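Flash Fiction | Time & Measurement

The Gotelar Offset

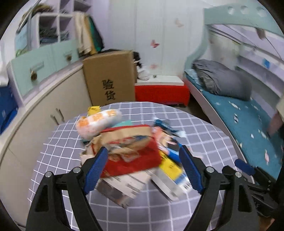

Rimantas Ķēniņš kept the master clock at Dultari for 16 years. The mine ran on its own time, 40 minutes behind the surface, and the shift bell followed his clock. He ate at a round table with a grid-pattern cloth, snack wrappers heaped on it, and entered the drift in a log.

In November the Gotelar office ordered a single standard. He calculated the correction at 264 steps and applied 50 before the bell rang. The men came up in the dark. He stopped, noted the time as 4:10, both values, and signed for each.

Last updated: November
16 comments | 40 shares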